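How to Set Up Serving Trays for Small Things

Posted Dec 21, 2018 by Areti Xenos

A tray is a cheap way to keep a work area or a side table under control. Things that would otherwise spread across the whole surface stay inside the rim, and when you need the surface for something else you pick up one object instead of ten. I use trays for cups, chargers, little lights, cleaning cloths and whatever else is in use that week.

These are the steps I follow when I set up a room with them. It takes an afternoon the first time. After that it is a short job you can do before bed.

What you need

A few trays with a raised rim
A tray stand or a low table
A cardboard box for things that don't belong in the room
A clean cloth
A bottle of mild cleaner
Cable ties or twist ties

Choosing the trays

Get trays with a rim high enough to stop a pen from rolling off. A flat board looks nice but does not do the job. White or light trays make small dark items easy to find. A marble pattern hides dust and water marks better than solid white, but a small gray or white item can get lost in the pattern, so keep a plain one for screws and earbuds.

Size matters more than color. If the tray is too big, it turns into a second table and fills up. I like one that I can lift with one hand when it is loaded. My first tray came from a shop called Clandine and was far too wide. It now lives under the sink.

Step 1: Clear the surface

Take everything off the table or cabinet you want to set up. Put it all on the floor or on a bed. Do not sort while you clear. Wipe the surface and let it dry.

Step 2: Sort what you took off

Make two groups. One is for things used in this room every day. The other is for everything else, and it goes straight into the cardboard box. Leave the box open and close by until you are finished, because you will keep finding more.

Paper takes some thought. Loose sheets can go in a drawer. Rolls of paper don't fit on a tray at all, so stand them in a tall bin or lay them along a wall where no one walks.

Step 3: Place the tray first, then fill it

Put the empty tray where it is going to stay and load it there. If you fill it somewhere else and carry it over, you will pack it the way that is easiest to carry, and that is rarely the way that is easiest to use.

Start with the tallest item and put it in a back corner. A cup goes there on most of mine. Flat and very small items go along the rim. Keep the middle open for the thing you pick up and put down most often.

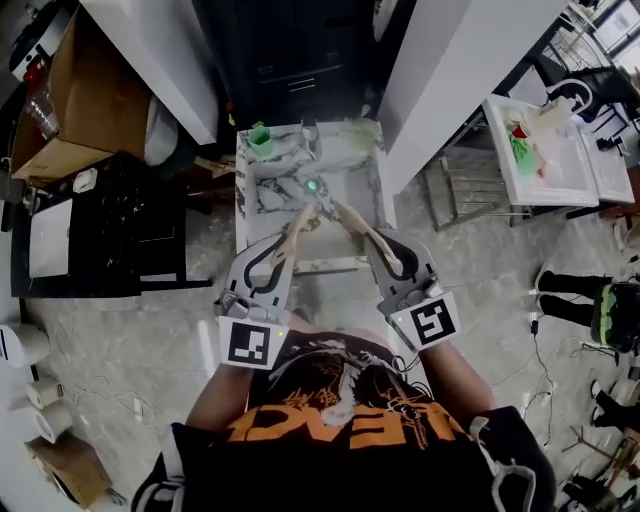
Leave some bare tray showing. Once you have to move one item to reach another, the tray is overfilled and something should come off it. I set a limit of 6 items for a small tray and have not had much trouble keeping to it.

Step 4: Set up a second tray for cleaning things

Cups and cleaning supplies should not share a tray. Put the cloth and the bottle on one of their own. A tray on a wire stand is good for this, since a damp cloth gets air from underneath if you hang it over the edge. If you put two trays side by side, check that the stand is steady before you load the outer one. Press down on each corner with your hand. If it tips, move the heavier items toward the middle.

Tighten the cap on the bottle every time. I keep cleaners on a high shelf when my nephew visits.

Step 5: Deal with the cables

Cables on the floor are the part most people skip. Unplug what you are not using and coil it. Run the rest along the wall or behind the cabinet, and tie any extra length into a loop. Speckled floors make thin gray cables hard to see, and they are easy to catch with a foot.

Anything with a small light on it, such as a charger, should sit where you can see the light without bending down.

Step 6: Empty the box

Carry the cardboard box around the house and put each thing where it belongs. Flatten the box when it is empty. If you keep it "for later" it will fill up again. I had one from September that I had stopped noticing.

Keeping it up

Each evening, take cups to the kitchen and return anything that has wandered off the tray. Once every 7 days, lift everything out, wash the tray in warm water and dry it well, rim included. Don't scrub a printed pattern with anything rough. A soft cloth is enough.

A question that came in

Sunil Haque wrote to ask whether a liner is worth using. On a slick tray, yes. Cut a piece of shelf liner a little smaller than the base so it lies flat inside the rim. I use one on the tray that gets carried up and down stairs and leave the others bare. Rinse the liner when you wash the tray and let both dry before putting them back together.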